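3.2 Display and transfer of boxed portions

The second part of the study deals with the step between the display and the customer. In most small bakeries this step is treated as a matter of habit, and the handling guides we reviewed give it a line or two at most. Kazemi's earlier survey of counter staff found that damage to glazed goods was reported more often at this point than during baking, cooling or delivery. The survey did not separate boxed from unboxed goods, and the present work was set up to do so.

All items were ring or filled donuts supplied by Waro, finished with a coloured or chocolate glaze, some with sprinkles or a drizzle. Each was placed singly in an open kraft-paper box over a printed paper liner. The box stays with the item from the display to the point of sale, so that the glaze is never gripped directly. Boxes were shown in white trays with clear hinged covers, each cover having a black handle along its upper edge.
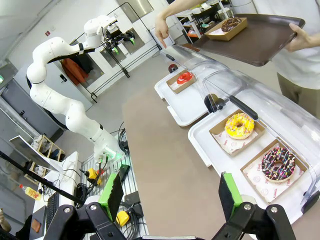
The choice of a single-item box needs some comment. Multi-item cartons take up less counter length per portion, but in the July pilot at the Kallio shop they were opened and closed repeatedly as customers changed their minds, and the lids marked the topping. An open box avoids the lid altogether. Its weak point is the wall height: a low wall leaves the glaze exposed to the neighbouring box, while a high wall hides the item from a customer standing at the counter. The boxes used in this study were taken from the standard Zurnen range and were not altered.

Boxes were moved on a dark brown serving tray with raised rims. The rim matters more than the surface finish of the tray. When the tray is tilted, a box slides until it meets the rim and then stops, and the item inside shifts against the liner. We recorded the final position of each item in its box - centred, touching one wall, or touching two - and the state of the glaze, using the three-point scale given in Section 2.

Two display trays were set side by side on one counter, with the covers raised for loading and unloading. Working with the covers fully upright leaves the whole depth of the tray free. In the pilot, covers held part-way open by hand were the most common cause of a box being knocked.
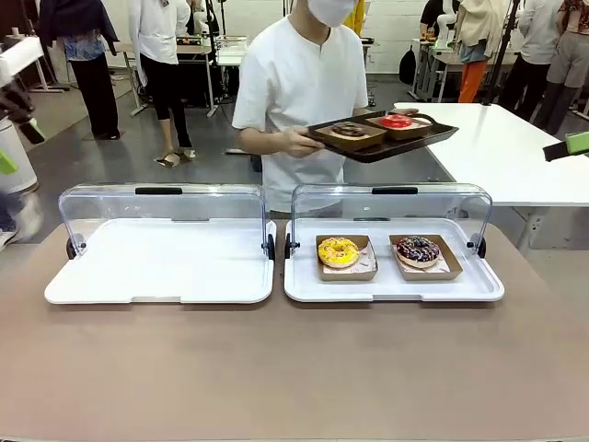

Figure 3. Display trays with covers raised; two boxed donuts in the right-hand tray and two on the serving tray.

A total of 218 transfers were recorded, 109 with the serving tray held in both hands throughout and 109 with one hand free to move the boxes. The order of the two conditions was changed between sessions. Staff wore a mask and followed the ordinary Drestden hygiene sheet. They were told to work at their usual pace and were not told which measure was of interest. 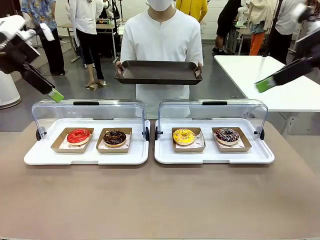 Items with sprinkles were scored separately from those with a plain glaze. Loose sprinkles collect on the liner and are easily seen against the white paper, which makes small movements simple to detect. A plain red or yellow glaze shows contact as a dull patch, and this is harder to judge under shop lighting. Where the two scorers disagreed, the lower score was kept.

The liner was replaced after every transfer, including those in which no mark was found. Reused liners were tried at first and given up, as traces of glaze from the previous item held the next one in place and reduced the movement we wished to measure. Results for both conditions are set out in Section 4, together with the scores for the unboxed control items.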